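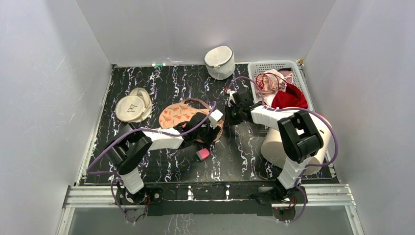 Home Textiles and Household Care – Course Handout 4
Sorting and Putting Away Mixed Household Items

Home | Handouts | Schedule | Reading List | Contact

Reading time: 5 minutes

Prepared by Wiroj Panyasiri for the Household Care certificate, Odside Center for Continuing Education. Revised 18 March 2018.

1. Purpose of this unit

Handouts 1 to 3 dealt with one class of article at a time: bed linen, kitchen textiles, and footwear. In most homes these articles are not met separately. A table or bed at the end of the day will often hold clothing, a slipper, a roll of some household material, and a laundry basket together. This unit sets out a standard order of work for such a surface. Students are expected to know the order before the practical session and to be able to state it without notes.

2. Terms used

Surface: the table, counter, or bed on which the articles lie at the start of work.

Soft goods: all fabric articles, whether folded or not. Slippers with a fabric upper or lining are treated as footwear and are not counted as soft goods, even where the printed pattern matches a garment.

Holding basket: an open laundry basket used during sorting. A plastic basket is preferred for class work, as it can be wiped down between groups.

Bulk roll: any large roll of household material kept upright or on its side. Bulk rolls are moved once only, and early.

3. Order of work

3.1 Look over the whole surface before touching anything. Note any article that is partly hidden by another.

3.2 Move the holding basket to the side nearest your stronger hand. If it already contains articles, empty it onto a clean area first.

3.3 Remove bulk rolls and set them on the floor or a side shelf. A roll left standing among loose fabric tends to be knocked over during folding.

3.4 Remove footwear. Slippers are taken off the surface before any fabric is folded. Where only one slipper of a pair is present, set it at the edge of the work area and look for the other among the soft goods. Do not put away a single slipper.

3.5 Sort soft goods into wash, fold, and mend. Articles for washing go directly into the basket.

3.6 Fold the remaining soft goods, largest first, and stack them with the folded edge facing outward.

3.7 Wipe the surface and return the basket to its place.

4. Handling slippers and light shoes

Light footwear is easily bent out of shape by careless lifting. The following points were covered in the lecture and are repeated at the request of the evening section.

– Lift by the heel or by the sides of the sole. A thin strap should not carry the weight of the shoe for longer than is needed to move it.

– Where a strap has folded over the top of the sole, straighten it with the fingers before storage. A strap stored in a curled position will keep the curl.

– Printed insoles in pale colors, including pink, show marks readily. Store them sole to sole or in a cloth bag, away from newly dyed fabric.

– Pairs are placed side by side with the toes to the wall. The Setus rack in Room 114 has ten compartments and is to be used for this exercise. The older Skavari shelf is reserved for linen.

5. Common faults

The fault seen most often in the July session was folding over the top of unsorted articles. Students began with the nearest garment and found small items caught inside the finished stack. A second fault was using the basket as a general container – footwear, clean fabric, and fabric for washing all placed in it together. Work done in this way must be sorted again from the beginning and is marked accordingly.

6. Practical assessment

Each student will receive a mixed set of articles on one table. The practical carries up to 100 points, divided as follows: order of work, 40; handling, 30; folding and stacking, 20; condition of the surface on completion, 10. Talking is permitted during the exercise, but articles may not be passed between tables.

Students who missed the lecture may borrow the course binder, shelf number 1372, from the Głowacki Reading Room. The binder does not circulate overnight.

7. Preparation for the next session

Read Handout 5, sections 1 and 2. Bring one pair of indoor slippers and two fabric articles of different weights, all clean and marked with your name.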